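The Slow Work of Moving a Table Top

Adhesive tape marks the floor of the finishing hall at Flodau, and the marks move every October. The company makes large tables for workshops and reading rooms, and its main problem for the past several years has been humidity. A solid top that leaves the building flat can be cupped by the time the heating comes on at the other end. The loss shows up in spring, as returns.

Apolline Pruvost joined the company as a wood technologist after a long stretch in veneer. Her first task was to find out how much of the cupping came from the lumber and how much from the way the tops were fixed to their frames. The records were poor. Moisture content had been written down at the kiln and then never again, so a board that spent a month beside the loading door carried the same number as one that went straight to the saw.

She set up a test with 342 tops, all from the same supplier, all cut to the same thickness. Each was weighed and measured for flatness at the end of machining, after the first coat of finish, and on the day of shipping. Half were fastened with fixed screws through the rail. The other half used slotted plates, which let the wood travel across its width while holding it down.

The slotted plates did better, as most joiners would have guessed. The size of the gap was less expected. Of the 171 tops with fixed screws, the worst were those with a heavy finish on the upper face and a single thin coat underneath. Water vapor entered through the lower face, that face swelled, and the edges lifted. With slotted plates the same uneven finish still produced some movement, but the frame pulled the top back toward flat as it shifted.

Olumide Akinola runs the finishing line and was not pleased with the first recommendation, which was to coat both faces equally. A second full coat underneath meant turning each top twice and doubling the drying racks. "The number of coats was the easy part to agree on," he says. "Floor space was the argument." The compromise was a roller-applied sealer for the underside, cured before the top enters the spray booth. It adds one turn and no racks.

The screws changed as well. The old plates came from Zuta and had a slot that ran parallel to the rail, which is correct on the end rails and wrong on the long ones. Fitters had been bending the plates to suit. The current pattern has two slots at right angles, and the fitter chooses one according to grain direction. The screw is driven until the washer touches and is then backed off a quarter turn. A screw driven tight behaves like a fixed screw, whatever the shape of the slot.

Load is the other half of the subject. A reading table carries elbows and books. A bench table may carry a vise, a press or a motor, with the mass concentrated at one end and forces that change direction. Ysaline Langlois, who draws the frames, treats these as separate products even when the tops look identical.

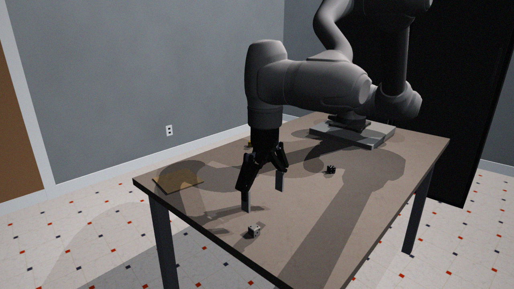
A gray arm mounted at the far end of a long table, in a computer rendering.

For end-loaded tables she moves the nearest cross rail inward until it sits under the load, and puts a steel spreader between rail and top. The fixing at that point is rigid. All of the seasonal movement is then directed away from it, with slots growing longer toward the opposite edge. The longest order so far under this scheme was for Matari, whose tables are rated at 585 kilograms.

Work on the next question has started. Florian Besnard is logging humidity inside the shipping crates, where conditions appear to swing more than they do in either building. The loggers hold 2000 readings each and are read out when the crates come back. The first set returned with two dead batteries and a split lid, and the run is being repeated with a thicker liner.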